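Home Journals Browse Issues About Search

4.2 What people kept in the kitchen

I went into the Narkham interviews expecting long talks about furniture and heirlooms, and what I got was cups. Lots of cups! Of the 340 households that sent back our moving-house diary, 71 wrote more about a single mug or cup than about anything else they'd packed (I include my own household here, I'm afraid).

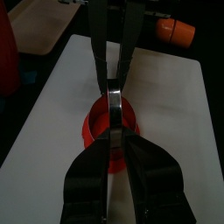
The chips and stains mattered too. One woman in Arkley told me she'd binned a whole dinner set before the move and still wrapped one cracked saucer in a jumper. I asked her why and she laughed — she'd never thought about it. 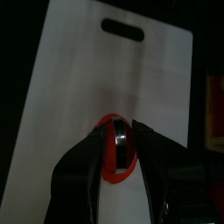 Figure 3. Everyday kitchen things of the sort named in the diaries: a white cutting board with a handle slot, and a red roll of tape.

Plain, cheap things did far better than I'd guessed from the Caron pilot, where we only asked about "treasured" belongings. I think that word put people off. Once we dropped it, the diaries filled up with chopping boards, tea towels and odd spoons.
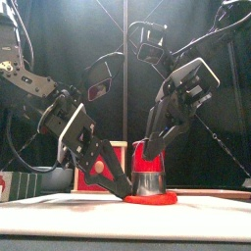
Vol. 71, No. 4 | p. 781

I'd love to go back in April and ask which of these things are still in use.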